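Tortitas finas de garbanzo y maíz Zuven
Abdella Alimentación
Formatos: bolsa familiar de 100 g y bolsa individual de 20 g
Canal: tienda de alimentación, herbolario, vending y hostelería

Inicio > Catálogo > Aperitivo salado > Zuven

Descripción

Zuven es la gama de tortitas finas de legumbre y cereal de Abdella. Se elaboran con harina de garbanzo y sémola de maíz, se inflan por presión y calor y se aliñan después en bombo con aceite de girasol y condimentos. No pasan por freidora. La tortita es pequeña, de dos bocados, más delgada que la de arroz habitual y con un borde algo irregular.

La gama tiene cuatro sabores: sal marina, pimentón ahumado, tomate con orégano y vinagre de manzana. Los tres primeros están en los dos formatos. El de vinagre de manzana solo se envasa en bolsa familiar, aunque está previsto pasarlo a la individual si la demanda en vending lo justifica.

Todas las referencias son aptas para veganos. La línea de envasado comparte nave con productos que llevan sésamo, por lo que figura la advertencia de trazas en el reverso de la bolsa.

Ingredientes (sabor sal marina)

Harina de garbanzo, sémola de maíz, aceite de girasol alto oleico, sal marina. Puede contener trazas de sésamo.

En pimentón ahumado se añade pimentón, ajo en polvo y extracto de levadura. En tomate con orégano, tomate en polvo, cebolla, orégano y ácido cítrico. En vinagre de manzana, vinagre de manzana en polvo sobre maltodextrina de maíz y azúcar de caña en cantidad pequeña.

El contenido en proteína es de 16 g por cada 100 g en el sabor sal marina. El resto de valores y los de los demás sabores están en la ficha técnica, que se envía con la primera oferta o a petición.

Diseño de envase

La bolsa se rediseñó al cambiar de film. La versión anterior llevaba ventana transparente, que gustaba en tienda pero dejaba pasar luz y acortaba la vida del producto. La actual es opaca, con acabado mate, y el color de fondo identifica el sabor: crudo para sal marina, teja para pimentón, verde oliva para tomate y lila para vinagre de manzana. El nombre Zuven ocupa el tercio superior para que se lea también en caja expositora, donde la parte baja queda tapada por el frontal de cartón. 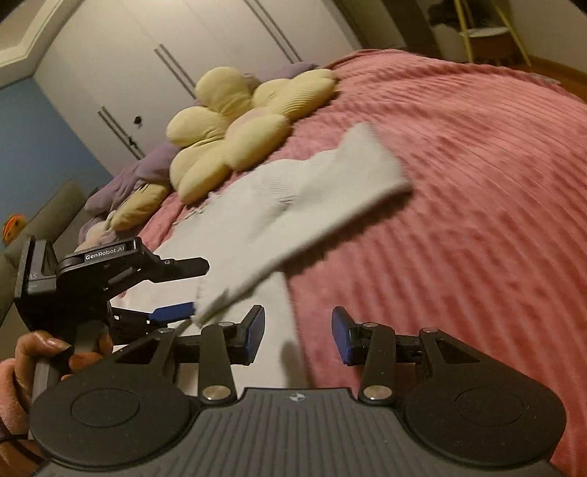 La bolsa familiar está pensada para el consumo en casa, que es donde se vende la mayor parte de la gama. Se abre por arriba con una muesca a cada lado y se cierra con la pestaña adhesiva del reverso, de modo que se puede dejar a medias y seguir al día siguiente. Buena parte de ese consumo no ocurre en la mesa de la cocina. Ocurre en el sofá o en dormitorios como este, con manta rosa, un cojín grande en forma de flor y un calcetín gris encima de la cama, y por eso el aliño se ajustó para que suelte poco polvo. El sabor que más mancha sigue siendo el pimentón. El que menos, la sal marina, que apenas deja resto en los dedos. Para quien compra con ese criterio, el reverso incluye una indicación de intensidad de aliño en tres niveles.

Bolsa individual

La de 20 g se dirige a vending, cafetería de empresa y bocadillería. Tiene el ancho estándar de espiral y se ha probado en máquinas de carga frontal sin que se atasque, siempre que la bolsa se coloque de pie y con la soldadura inferior hacia delante. En espirales de paso muy corto conviene dejar un hueco libre entre bolsas, ya que el aire interior las hace más gruesas por el centro.

No lleva pestaña de cierre. Tampoco lleva código de barras duplicado, así que en tiendas que venden por unidad hay que buscarlo en el lateral izquierdo del reverso.

Unidades de venta

Bolsa familiar de 100 g: caja de 18 unidades, un solo sabor por caja.
Bolsa individual de 20 g: caja expositora de 18 unidades, un solo sabor por caja.
Surtido de lanzamiento: dos cajas de sal marina, una de pimentón y una de tomate, todas en formato familiar.

La caja expositora se monta sin cinta. Se rompe el troquelado frontal, se dobla la tapa hacia atrás y queda como cabecera con el logotipo. Si se va a usar en mostrador estrecho, la cabecera se puede arrancar por la línea de puntos.

Vida útil y conservación

La vida útil desde fábrica es de nueve meses. Abdella sirve siempre con al menos seis meses por delante; si un lote tiene menos, se avisa antes y se ofrece con descuento. Conservar en lugar seco, lejos de fuentes de calor y sin luz directa. Una vez abierta, la bolsa familiar mantiene el crujiente unos días si se cierra bien con la pestaña. En zonas de mucha humedad ese plazo se reduce y es mejor pasar el contenido a un bote.

Las cajas no deben apilarse con otras mercancías encima. El producto es frágil y la rotura en el fondo de la bolsa es el motivo de reclamación más frecuente. Se admite una cierta cantidad de tortita partida por bolsa, según se detalla en las condiciones generales.

Material para el punto de venta

Con el primer pedido se puede solicitar sin cargo el siguiente material, hasta agotar existencias:

Stopper de lineal con el nombre de la gama.
Regleta para balda, en tiras que se cortan a medida.
Vinilo pequeño para puerta o cristal de vending.
Expositor de suelo de cartón con cuatro baldas.
Hoja de sabores en tamaño cuartilla para mostrador.

El expositor de suelo viaja plegado y se monta entre dos personas en pocos minutos. La balda inferior admite menos peso si el suelo no es plano. Los vinilos son de quita y pon y no dejan adhesivo en superficies lisas; sobre pintura no se recomiendan.

Las tiendas que quieran hacer degustación pueden pedir bolsas sin cargo para abrir. La cantidad depende del pedido y se acuerda con el departamento comercial. Para degustación funciona mejor el sabor tomate, y el de vinagre conviene anunciarlo bien, pues sorprende a quien espera algo suave.

Campaña de la gama

La campaña de Zuven arranca en febrero y combina cuñas de radio local, anuncios en redes y marquesinas en las zonas con más distribución. El mensaje gira en torno a los ratos en casa sin plan: ordenar ropa, ver una serie, estudiar con la puerta cerrada. Las piezas son cortas y cada una lleva un solo sabor. La prueba previa se hizo en Tusbridge, con tres tiendas y una estación de servicio, y sirvió para decidir el orden en que se presentan los sabores. El lila del vinagre de manzana resultó ser el fondo que más se recordaba en marquesina, por lo que abre la serie aunque no sea el sabor más vendido.
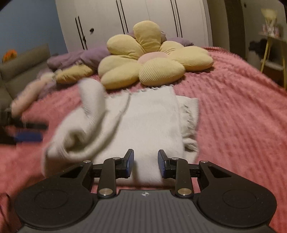

Los clientes con tienda física pueden adherirse a la campaña sin coste. La adhesión incluye la aparición en el buscador de puntos de venta y un paquete de imágenes para redes en formato cuadrado y vertical. Las imágenes pueden recortarse, pero no se permite cambiar el color de fondo de la bolsa ni superponer precios sobre el logotipo. Para folletos impresos hay versiones en alta resolución que se piden aparte, indicando la medida final.

En vending, la adhesión consiste en reservar al menos dos espirales a la gama mientras dure la campaña. Se facilita el vinilo y una etiqueta de precio en blanco.

Pedidos y transporte

Los pedidos se preparan en el almacén de Jollodcombe. Los que entran antes de las 16 h salen el siguiente día laborable. El pedido mínimo es de seis cajas, que se pueden combinar entre sabores y formatos. A partir de 20 cajas el transporte va incluido en la península; para islas se presupuesta aparte.

Las incidencias por golpes o faltas se comunican en el momento de la entrega, con nota en el albarán, o como muy tarde al día siguiente con fotografía de la caja y de la etiqueta de lote. Sin número de lote no se puede tramitar el abono.

No se aceptan devoluciones por falta de venta. Sí se cambia un sabor por otro en el primer pedido, si las cajas están cerradas y el cliente se hace cargo del porte de vuelta.

Preguntas frecuentes de clientes

¿Se puede pedir una caja con sabores mezclados?
De momento no. La mezcla se hace por cajas completas.

¿Hay formato a granel para hostelería?
Está en estudio. Ahora mismo la opción para bar es la bolsa familiar servida en cuenco.

¿Llevan gluten?
La receta no incluye ingredientes con gluten. La bolsa no lleva el sello correspondiente porque la certificación de la línea está en trámite.

¿La bolsa se recicla?
Sí, es de un solo material plástico y va al contenedor amarillo. Las cajas, al de papel y cartón.

¿Habrá más sabores?
Hay uno en pruebas, con limón y pimienta. Se comunicará a los clientes activos antes de incluirlo en catálogo.

Productos relacionados

Palitos de lenteja roja Abdella, bolsa familiar
Maíz tostado sin sal Abdella, cubo para hostelería
Expositor de mostrador de dos alturas

Solicitar ficha técnica | Solicitar muestras | Descargar condiciones generales de venta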